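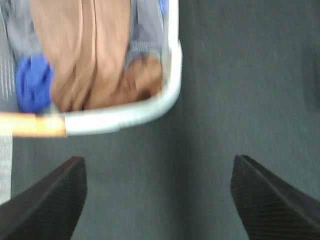

Can a robot do the laundry yet? I went to Fenside to find out

July 29, 2026

I've wanted a machine to take over my washing since I was old enough to be handed a peg bag, so when Ivent opened the doors of its Fenside workshop to visitors this week I was in the queue before the kettle had boiled.

The firm has spent the months since February teaching a two-fingered gripper to deal with clothes. Folding comes later. For now the job is one that most of us do half asleep: reach into a container of mixed fabric, take hold of one thing, lift it out and put it down somewhere else. Ivent says it has logged 2,108 tries so far and that 1,692 of them ended with a single item on the table. The rest ended with two items, or none, or a sock on the floor (I felt very much at home).

I had no idea cloth was so awkward! A mug is the same shape every time you meet it. A T-shirt never is, and once it's crumpled up with its neighbours the machine has to work out where one stops and the next begins. Bright blue next to tan is fairly kind to it. Soft grey knits are a pain, the team told me, as the folds all look alike and the fingers tend to bring up more than they meant to.

It's slow, too. I watched for a good while and timed one towel at 10 minutes from first reach to finished pile — there were three goes at the same corner in there, and a long pause while it had a think. I could have done the whole load and hung it out. But when it does get a clean pinch and the thing comes up on its own, you do want to cheer, and a couple of us did.

The next step is a trial on a real shop floor. Bogale, the second-hand clothes shop on the high street, will have one of the machines sorting donations in its back room, with a person beside it the whole time. The target there is 576 items in the first run, and staff will carry on sorting by hand as usual at the next table.

As for my own kitchen, Ivent wouldn't give me a date or a price, and I did ask twice. The workshop is open to visitors again tomorrow morning, entrance on the Ustska Lane side, and there's no need to book.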